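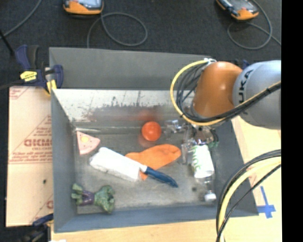
Le bac gris, avec la balle rouge orangé au fond et le pot blanc à lettres vertes.

Bac métallique tout rayé : je le récupère ou je le change ?

Jae-hoon Um
30/01/2022

Bonjour à tous ! J'ai un bac en métal à bords inclinés, celui de la photo, qui sert de fourre-tout à l'atelier de Presten (balles, flacons, petits pots, tout ce qui traîne). Le haut de la paroi du fond brille encore pas mal, mais plus on descend et plus c'est rayé, avec des traces noires et des zones usées. Le fond, lui, a viré au gris brunâtre. J'ai essayé l'eau savonneuse, puis un peu de vinaigre blanc, et franchement je ne vois pas trop la différence. Autre souci : les flacons transparents, je ne les retrouve jamais là-dedans ! Sur la photo il y en a un, cherchez le bouchon blanc... Est-ce que ça vaut le coup de poncer, ou est-ce que je peins l'intérieur ?

Imani Rugemalira

Salut Jae-hoon, j'ai eu le même genre de bac pendant des années. Commence par un aimant, ça te dira déjà si c'est de l'acier ordinaire (s'il ne colle pas, c'est de l'alu ou certains inox, et là vas-y mollo sur le ponçage). Pour les traces noires, essaie une gomme abrasive fine sur un petit coin, souvent c'est juste du dépôt de caoutchouc ou de plastique et ça part tout seul. Les vraies rayures, avec du grain 300 à l'eau tu les adoucis, tu ne les enlèves pas. Moi je ne peindrais pas, ça s'écaille dès qu'on jette quelque chose dedans et tu te retrouves avec des petits bouts de peinture partout. Pour les flacons j'ai fait tout bête : un tapis en caoutchouc clair découpé au cutter, posé au fond, et une bande de ruban de couleur autour de chaque bouteille. Le mien je l'ai laissé à l'atelier de Wollau, il y est encore je crois.

Pyo

change le, à 30 euros le bac je me prendrais pas la tête

Zornent

+1 pour le tapis. Par contre prends-le un peu plus petit que le fond, sinon il gondole dans les angles et les petits trucs passent dessous.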